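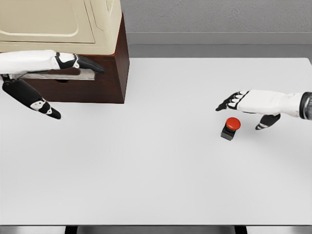
Thread: Budgeting for a two-handed bench setup – hands now or later?

Board: Equipment, Buying and Planning

plotdale_shop
2022-02-01

I run the electronics room for a small test lab and I've been asked to put in a budget request for a two-arm setup with proper five-finger hands. The work is repetitive front-panel testing: open a drawer, close a drawer, press a button, work a door, log what happened, repeat. Right now a person does it and hates it.

The render at the top is our sim bench. Cabinet with the appliance on top at the left, red push button at the right, one hand for each side. We've been running the planning side of it in simulation and it's far enough along that my manager wants numbers by May.

What I have so far:

Two arms, quote from Bjarnason
Two hands, quote from Ludgate
Table, mounts, guarding
A workstation
Spares line, currently blank

The hands come out higher than the arms, which I did not expect when I started. My question is whether I should buy hands in the first request or start with plain two-finger grippers and add hands the year after. Also what people put in the spares line.

benchrat77

Grippers. You are pressing a button and pulling a drawer. I wouldn't spend hand money on that.

We have plain parallel grippers on both arms of our cell and they press buttons all day with the jaws closed. For drawers we glued a hook on the fixture. Total cost of the hook was lunch.

mkoslow

Depends on the drawer. In the render it looks like a light gray panel across the front with a dark slot under it. If that slot is where you get your fingertips in, a hook or a gripper jaw could do it, but you'd want to know how deep the slot is on the real furniture. If the gray panel is a bar you grab, a gripper is fine too. Is it a bar or the drawer front?

plotdale_shop

In the model it's the drawer front. The slot is the finger pull. On the real units it varies by supplier, and that was the argument for hands in the first place. We get different cabinets in every few weeks and I don't want to build a hook for each one.

benchrat77

Then build three hooks. You'll find most of them fit one of the three.

I'm not trying to be difficult. I've seen two departments here buy hands and then use them as very expensive pokers. One finger out, press, done. The other fingers came along for the ride.

tessa_w

I'll take the other side. We bought grippers first to save money, then hands eighteen months later, and the second purchase cost more than if we'd done it together. New wrist adapters, new cabling through the arms, new safety paperwork, and all the motion work we had done with grippers had to be redone. The hand is longer than the gripper so every approach was off. If you know you want hands, ask for hands.

If you don't know, that's a different thing, and the sim is a cheap way to find out. Put gripper models in the same bench and run the same tasks. If they pass on all your cabinet models you have your answer, and your manager will like seeing it.

plotdale_shop

That's a good idea and I'm a bit embarrassed we haven't done it. We started with hands because that's what the project sheet said.

mkoslow

Before you trust the result, check your reach. In the render the hands come in from the left and right with a lot of bare white tabletop in front of them. Are the arms mounted at the sides, or is it one body standing at the table? It changes the budget. Two side pedestals need floor anchors and more guarding. One torso unit needs less floor but you pay for the torso, and the appliance on top of the cabinet gets harder to reach since it's up high. It goes out of the top of the picture so I can't tell how high.

plotdale_shop

Not settled. The Bjarnason quote is for two separate arms on a shared stand, in front of the table. The stand is a line I forgot above. The top of the appliance isn't a task, only the door, but the door has to swing clear of the hand and I don't have a figure for that yet.

fliveo_user

We have the Fliveo stand with two arms on it. Things that were not in our first budget and should have been:

Crane or lift hire for the day of delivery
An electrician, because the outlet behind the table was on a circuit from 1977 and the building people would not sign off on it
A heavier table. Ours moved when an arm stopped fast.
Gloves for the hands. The bare fingertips slid on glossy plastic.
Training for a second person. If only one of you can restart it, you don't have a test cell when that person is on vacation.

None of these was huge alone. Together they ate the spares line, so our first broken finger sat in a drawer until the new year.

tessa_w

Second the gloves or pads. A glossy button cap like the red one there is fine if you come straight down on it. Come in at an angle and a hard tip can skate off.

Also bolt the button box down, or price a plate for it. Ours was on a small square base about like that one and it walked across the table over a long run.

benchrat77

Or model the friction properly and you'd know that before buying anything.

mkoslow

Nobody models friction properly. Buy the plate.

Omar Awwad

I do the purchasing for a group with a similar setup, so here's the money side of it.

1. Get the hand supplier to quote a finger, a thumb and a full hand as separate spare items, with lead times in writing. Thumbs go first for us. A thumb that hangs low under the palm is the lowest thing on the arm and it meets the table before anything else does. Looking at your left hand there, the thumb tip is a short way above the surface already.

2. My spares line is one spare finger module of each type and one spare thumb per side. Left and right are not the same part with most makers. Ask.

3. Split the request into a stage you can defend today and a stage that depends on a result. Stage one is stand, arms, table, guarding, electrical, one hand. Stage two is the second hand. Write down what result releases the money.

4. Ask Ludgate how long the quote holds. Ours lapsed while the request was going through approval and we had to go back with a different total. That went over badly.

5. Put service in as its own line. If you fold it into the hardware price, it gets cut next year by somebody who thinks it was a one-time cost.

plotdale_shop

One hand and one what, in stage one? The other arm would have nothing on it.

Omar Awwad

A gripper. You borrow tessa_w's point and make the comparison on the real bench. Hand on the drawer side, gripper on the button side. The button doesn't need a hand in my opinion and benchrat77 is right about that part.

benchrat77

I'll take it.

tessa_w

I don't like mixed setups. You end up keeping two sets of spares and two drivers, and the gripper side never gets replaced once the first demo works. Then a task comes along that needs both sides and you're stuck. If the tasks really do split left and right, fine. plotdale_shop, do you have anything where both hands work on the same object?

plotdale_shop

One. Hold the cabinet steady with one side while pulling the drawer with the other. Light cabinets slide when you pull. We haven't built it in sim yet.

mkoslow

A flat gripper pad can lean on a cabinet. Or clamp the cabinet. A clamp is cheaper than either.

fliveo_user

Clamps mark the finish. If those units go back to a customer you may not be allowed to. We had that fight over a walnut one.

plotdale_shop

They do go back to the customer, yes. So no clamps on the visible faces. Good catch, that would have come up late.

Updated plan from what's here:

Run gripper models against hand models in sim, same cabinets, same button
Build the steady-and-pull task before anything gets ordered
Ask Bjarnason if the stand price includes delivery and lift
Ask Ludgate for finger and thumb spares, left and right, lead times, and how long the quote holds
Get someone to look at the outlets
Price a plate for the button and pads for the fingertips
Service as a separate line

We have 26 cabinet models in the library so the comparison will take a while to run. If grippers fail on only a couple of them I'm not sure what I'd do.

benchrat77

Three hooks.

tessa_w

Look at which ones fail before you count them. If it's the supplier you get the most work from, that's the answer right there.

Omar Awwad

Agree with that. And send the request in early even if the stage two number is soft. Mark it as an estimate. It's easier to lower a line than to add one after the meeting.

plotdale_shop

Will do. I'll post the gripper results in this thread when I have them. If anyone has a delivery cost for a two-arm stand up a flight of stairs, I could use it, our freight elevator is smaller than I thought.

fliveo_user

Measure the crate and not the stand. I'll look up what we paid and send you a message.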